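4.3 Fitting the fin and marker on the Vesska hand-held gripper

Do this before the first recording of each shift.

1. Switch the gripper off and set it on a flat surface.
2. Push the black fin into the teardrop-shaped mount until it clicks. The fin must stand upright.
3. Slide the marker card into its holder on top of the gripper. Keep the printed side clean.
4. Fasten the wrist strap.
5. Hold the power button until the light turns green, then open and close the jaw 12 times.
6. Walk the work area for 30 seconds with a gripper in each hand.

CAUTION: Do not lift the gripper by the fin. Replacement fins are sold in packs only (Mastska part 400).

Note: After 3000 jaw cycles, return the unit to Salamow for service.

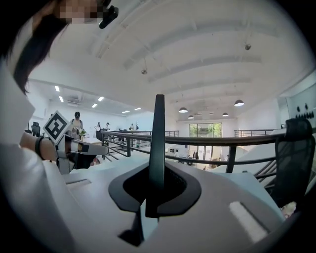
Figure 4-3. Fin upright in its mount, with the marker on a second gripper at left.

7. If the marker is lost during the walk, turn the gripper slowly toward the light and repeat step 6. If it is lost again, replace the card.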